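Bedding & Linen > Duvets > Buyer's notes
4 min read

The Kirkulis White Duvet: do you need the "hotel" one?

Every bedding shop in the country now sells something called hotel quality. We sell one too, so take what follows with that in mind. The words don't mean much. There's no test a duvet has to pass before someone prints "hotel" on the bag, and hotels buy all sorts, from very good to barely adequate. When the Kirkulis range came in, Jiahui Luo, who does our buying, asked the maker to tell us what made it different from their ordinary line. The answer took a while to arrive and came down to a denser cotton cover and stitching that holds the filling in place. Fair enough. Those are real things, and you can check them with your hands.

What you get

One duvet in white, in queen or king. Cotton cover, down-alternative fill, sewn-through channels. It comes in a zip bag that is handy for storage and far too small once the duvet has had a month to puff up. Covers and pillowcases are sold separately.

There are 3 weights: light, mid and winter. We'd steer most people to the mid. The winter weight is warm, but we've had more of them come back than the other two put together, nearly always with the same note about waking up at 2 in the morning and kicking it off. If your bedroom is heated overnight, you don't need it. If you're in an old house in Bellville with a draught under every door, maybe you do.

About the whiteness

White bedding looks wonderful in a showroom and we are suspicious of it everywhere else. It shows tea, it shows dog, and it shows the blue off a new pair of jeans. The Kirkulis cover can be washed at a warm setting and has kept its colour in our own laundering so far – 5 washes, which isn't many. We'll change this page if that stops being true. The label says it can be tumble dried. It can, on low, but a king won't tumble properly in a small home dryer and you'll end up with a damp lump in the middle. Take it to a laundromat with the big machines or hang it over two lines.

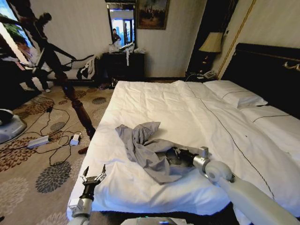 Wrinkles are the other thing we get asked about, usually by people who've been told a dense cotton won't crease. It will. Anything cotton will. What matters is how it looks with ordinary wear, and a large white duvet on a made-up bed can have light wrinkling all over and still look smooth from the doorway, especially with a dark headboard behind it to take your eye. Put a crumpled grey cloth in the middle of it, though, and that's the first thing anyone sees. So before you pay extra for a crease-resistant finish, ask yourself whether the creases are what's bothering you or whether it's the things that get left on top. A thin dark line of stitching does more for a plain white bed than any finish we've been offered, and a dark stripe on the pillowcases ties in well with it. Our own striped cases are due in December. We haven't handled the final ones yet, so we won't say more than that.

Thread count

Someone will ask. We don't print it for this range. Thread counts can be pushed up by counting each strand of a twisted yarn, and we once had a sales rep try to tell us with a straight face that his sheets were 3000. Feel the cloth. Hold it up to a window. If you can see daylight through it in patches, put it back.

What customers have said

"Good duvet, silly name for it. The mid weight is plenty." – Yanling Ding

"Took more than 2 days to stop smelling of the bag. Fine after that." – Aiguo Qiu

"I compared it with the Zeng one and couldn't tell them apart in the dark. The Zeng was cheaper." – Nga Bùi

We stock the Zeng as well. Nga has a point. The Zeng cover is a little thinner and the corner loops are flimsy, but if you use a buttoned cover and don't mind the filling shifting a bit, save your money.

Sizing

Measure the bed, then measure the drop you want on each side. Heavy wooden bedposts get in the way of an oversized duvet, which bunches at the corners and never hangs straight. For a four-poster or anything with posts at the foot, we'd go true to size. On a plain base, going up a size is fine and saves arguments.

Returns

Unused, in the bag, within the month. If you've slept under it we can't take it back unless there's a fault in the stitching, so lay it out on the bed and check the seams before you put a cover on. Mingxuan Xue handles returns at the Flevside shop and would sooner see a photo of the fault first than have you carry a king-size duvet in on the bus.

Tagged: duvets, white bedding, hotel style, bedroom

Contact us | Shipping & returns | © Flevside Bedding. All rights reserved. | Back to top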